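February 5, 2018

Hodska dye tests, second go. Madder on the cotton offcuts, alum at 8 per cent, same pot as last time (scrubbed it, still a brown ring). Pale ones came out streaky along the fold. Think the scour was too short, or the water, can't tell which yet.

- weld: fine, bit weak
- onion skin: good, keep
- madder: streaky, redo
- Drudent powder: nearly out, order more before April

Left six strips on the window sill for the light test, half covered with card. Dont move them pls. Need to write the mordant on the tags in pencil, the pen ran agian.

Soft yellows are what Magaña wants for the linings, nothing near mustard.
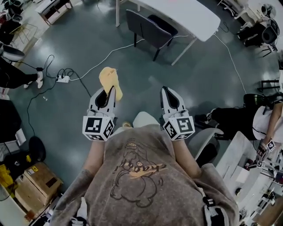 Idun Løken reckons the streaks are from crowding the pot and says four pieces at a time, no more, and keep them moving. Will try that with the next lot of madder. Longer scour too, so won't know which one fixed it. Fine.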